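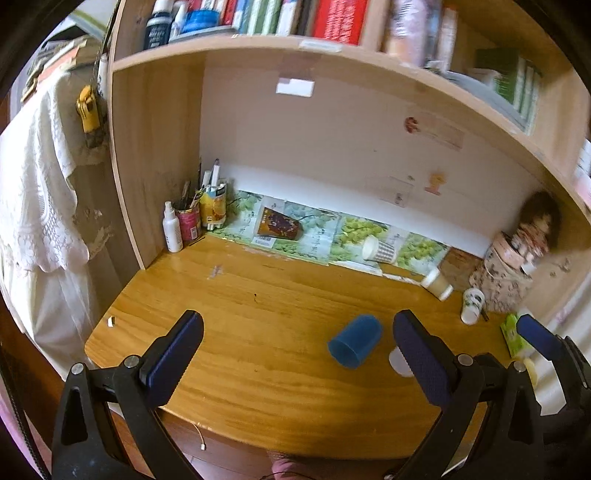
Gripper fingers open over the desk, cups lying on their sides.

Ticket: left hand stops short of full close
Site: Srisuk
Unit: Vanix two-finger gripper, left of the pair
Status: monitoring
Opened: 2026-07-10

Reported fault
Left hand opens to full width but stops short on closing. Thick items are still held. Paper cups slip when lifted by the rim. Right hand is fine on the same job.

Checks made
Power off, fingers moved by hand. Slight drag in the last part of the travel, same place each time. No play at the pivot pins. Linkages straight. Pads seated properly, no lifting at the corners. Wiped both pads with a damp cloth and let them dry – no change.

Took the cover off the drive end. Fine paper dust packed against the closing stop. Brushed it out and wiped the screw. Drag gone by hand.

Powered up and ran the zero routine in Plinix. It failed the first time with a position error. The old closed value was still stored, so I cleared it and ran the routine again. Passed.

Test
Ran 50 open and close cycles with nothing in the hand, then 17 lifts with a paper cup. No slips. Motor warm after the cycles, about the same as the right hand.

Settings now
Closing force 60 per cent, as before. Someone had raised it to get round the fault and I have put it back. Please leave it there, the thin cups crush above that.

Still to do
Takasik have been asked for a new cover seal. The old one is flattened on one side and will let dust in again. Until it arrives, brush out the stop every 1000 cycles and note it on this ticket.

If the gap comes back, do not re-zero first. Check the stop with the power off, then add what you find below.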